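Subject: Re: [cell-users] Right arm lets go when left arm parks
Date: October 2024

Skye Ogilvie wrote:

> Has anyone on a two-arm Bristov cell seen the right gripper open by itself? Ours did it 3 times in 80 cycles, always as the left arm was going home. No fault in the log. The Juseo controller thinks it had a lovely day. I have swapped the gripper motor and I'm now out of ideas and almost out of flashlights.
>
> Skye

Hi Skye,

Yes, and I also swapped the motor first, so welcome to the club. The old one is in my drawer in perfect health.

Ours turned out to be two faults wearing one coat. The parking move pulls on the cable loop at the wrist, the gripper connector loses contact for a moment, and the driver board reboots. On reboot it homes the gripper, and Brannigan, who wrote that part in January and has since moved to Jasgate, decided that home means open. The reboot is quick enough that the controller never misses a heartbeat, so your log stays spotless while your part heads for the floor.

A flashlight bounces. I'd still treat this as a safety matter, as we had people reaching in to pick up the dropped ones with the arms enabled. I was one of them - please don't copy me.

Our cell and a wrist view, same job as yours:
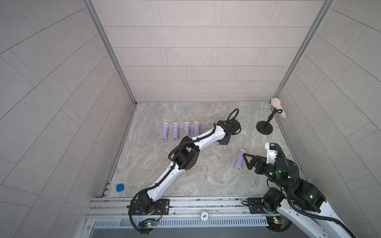
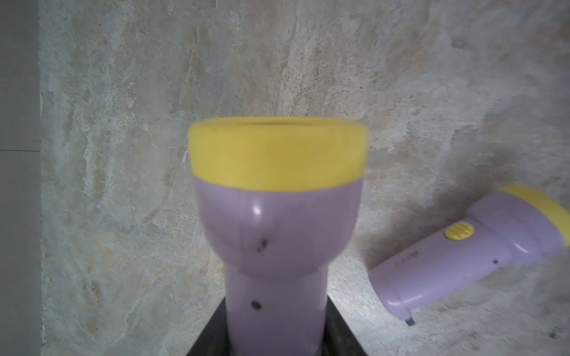
## What I'd try, in order

1. Hit the e-stop and leave it in before your hands go anywhere near the floor of the cell.
2. With power off, reseat the gripper connector and tug it gently. If it clicks, it wasn't in.
3. Give the wrist loop more slack. We added 6 cm.
4. Change the gripper's startup state from "home" to "hold". It's in the driver config, under a heading that has nothing to do with grippers.
5. Have the board report its uptime to the controller, and stop both arms if the number ever goes backward.
6. Run the parking move 10 times with a part in the right gripper and watch the uptime.

Steps 2 and 3 cured ours, but do 4 and 5 anyway. If the uptime never resets and it still drops parts, you have some third thing, and I'd like to hear about it from a distance.

Åsmund Halvorsen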